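Cell Technician, Robot Upkeep (full time, on site)

Utau is hiring a cell technician for the Basport workshop. You would be responsible for one tabletop robot cell, known here as Fan, and would spend most of each shift keeping it ready for the operators who use it. The position reports to Xiuying Li and starts in August.

Fan handles soft goods and small household containers. It runs on two shifts, and a lot of its wear comes from ordinary things: lint in the finger joints, cables that work their way out of their clips, a camera mount that gets bumped during cleaning. The last technician has moved over to our Pirnia site, and the cell has been covered by whoever was free. We want one person to take it on properly.

What the work is

At the start of the shift you power up the cell, run the arm through its home positions and check the gripper for play. You wipe the fingers, look at the pads and swap them if the edges are lifting. Then you check the wrist camera against the fixed one, using the printed target kept in the bench drawer. If the two views disagree, you recalibrate before anyone starts.

During the shift you are on call to the operators. They set out the cloths, bins and containers themselves, but they will come to you when the arm stops, when a handheld controller drops its connection, or when a grip that worked in the morning stops working after lunch. Some of these are two-minute fixes. Others mean taking the gripper off and going through it on the bench.

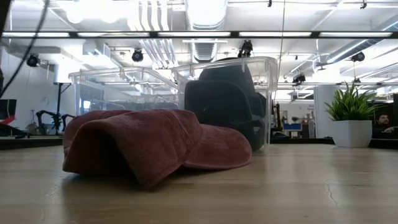
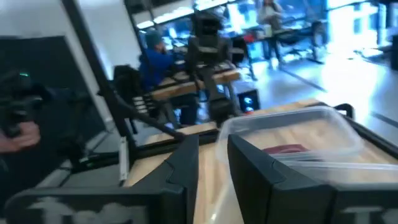 Cloth and storage bins on the table, first picture; the cell from between the gripper fingers, second picture.

Once every 80 running hours the cell comes down for a full service. You check the torque on the base bolts, inspect the cable run from shoulder to wrist, clean the lenses and write up what you found. The service sheet has 14 lines and all of them get filled in, including the ones where nothing was wrong. Spare parts are ordered through the stock desk – you keep the list for your own cell and you are expected to notice when it is getting short.

What we are looking for

Two years of hands-on work with electromechanical equipment. Robots are welcome but printers, packaging lines, lab instruments or vending machines would also count. You should be able to read a wiring diagram, crimp a connector that stays crimped, and use a multimeter without supervision. Basic comfort with a Linux command line is needed for the calibration scripts. You do not have to write code.

You will be on your feet for much of the day and will sometimes lift parts weighing up to 35 pounds with a second person. The room is shared with other workstations, so clear lockout habits matter – tag the cell before you put your hands in it, every time.

Training lasts four weeks. The first two are spent alongside Ruby-Lee Fairweather, who set up the cell and wrote the service sheet.

How to apply

Send a resume and a short note about a machine you have looked after. Tell us what kept going wrong with it and what you did. Quote reference 352 and address it to Xiuying Li, Utau, Room 226, Basport. Interviews include a one-hour bench task with a gripper that has a fault in it. Tools are provided.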